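Service Robots and Everyday Work
Unit 4 handout: Errands, deliveries and other outdoor chores

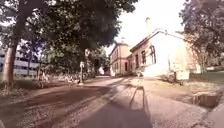
Last unit dealt with work done at a bench or a sink. Most household chores also have a part that happens outside: taking a parcel across the yard, fetching the mail, putting out the trash. This unit asks how much of that a machine can do today without a person walking behind it.

Split the errand into three parts before you judge any robot.

1. Getting there
Driving along a paved path in daylight is the part that works best. Two things still cause trouble. Strong tree shadows can look like edges or holes to a camera, and the robot's own shadow moves with it. Curbs, drains and loose gravel at the side of a path are the other problem. A person steps over them without thinking – a wheeled base has to know they are there.

2. The handover
This is where most trials stall. Doors, latches, steps and mailboxes were made for hands. In the Cloltgate trial the Kenik cart made 80 delivery runs on campus paths. It reached the right building on all but 9 of them. In 20 of the runs that did arrive, someone had to come out and lift the parcel off, as the drop shelf was too high or blocked.

3. Coming back
Often left out of reports. A robot that gets there and then needs to be collected has not done the chore. Check whether the published figure is for one way or for the round trip.

Terms for the quiz
Intervention: any time a person touches or steers the robot.
Assisted run: a run with one or more interventions.
Route length: measured from start to drop point. The Kuroda course we use is 500 meters.

Reading
Dandetti workbook, chapter on outdoor navigation. Skip the section on snow.

For next class
Pick one outdoor chore from your own home. Write down every step, including the ones you do with your free hand. Mark each step as driving, handling or deciding. One page is enough. Bring a printed copy – we will swap them in pairs.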